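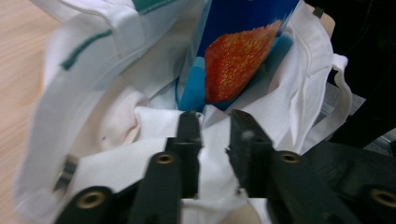

A white bag with green striping, the kind under discussion in Dalen.

The owner of Pratar, a small laundry and packing service in Dalen, has been selling people on fabric bags for 7 years. I went in with my doubts. A bag is a bag, and I have a closet full of them.

"You have a closet full of wrinkled ones," she told me. "Then you buy more."

Her method is to shake the bag out, push the corners flat from inside and fold it in thirds. She says a customer with 20 bags can get them all into one drawer. I asked whether anyone keeps this up past October.

"Some do," she said, and then, after a while, "Fewer than I'd like."

The store charges 71 dollars for a closet visit, with bags by Ideck thrown in. That seems steep for folding. She didn't argue much.

"You're paying for somebody to make you start," she said. "I can't fold it for you every week."

On creases she was firmer. Smooth cloth shows every one of them, she said, and ironing a storage bag is a waste of an evening. I agreed with her there - it was the first time all morning.

I tried the thirds at home. It took me about 20 minutes to do the top shelf, and two of the bags had come open again by dinner.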